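# Brilton writes a rulebook for robots that handle cables

Robots have had safety standards for decades. As of November they also have house rules on cable tidying, courtesy of the Brilton working group, which took 2140 comments on a document that began as a single page.

The draft, known as the Pritier guide, covers shared benches where people and robot arms handle cords. Coils must be strapped before an arm goes near them. The gripper should close on the strapped section – never on a plug or a stray loop. The emergency stop stays within reach of whoever is at the table, and anyone reaching across the bench has to pause the arm first. That last clause took two meetings to agree on, mostly over the meaning of "across."
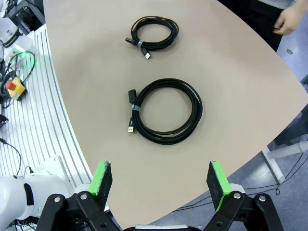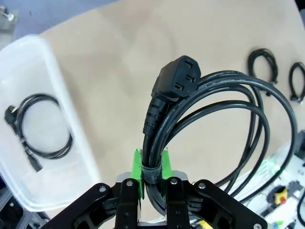 *Cable handling at a shared bench. Second photo: the gripper closed on a strapped power cord.*

Tullari, which runs arms at three sites, has signed up and says it will log 1000 picks before asking for changes. Chu wanted 3000 and has agreed to wait. Both firms objected to a proposed rule on the color of straps, and it was dropped after an afternoon of debate that the minutes describe as "full."

Compliance is voluntary for now. The guide is silent on the cables that run to the robots themselves. A subgroup is looking into those and will meet on a Saturday, when the room is free.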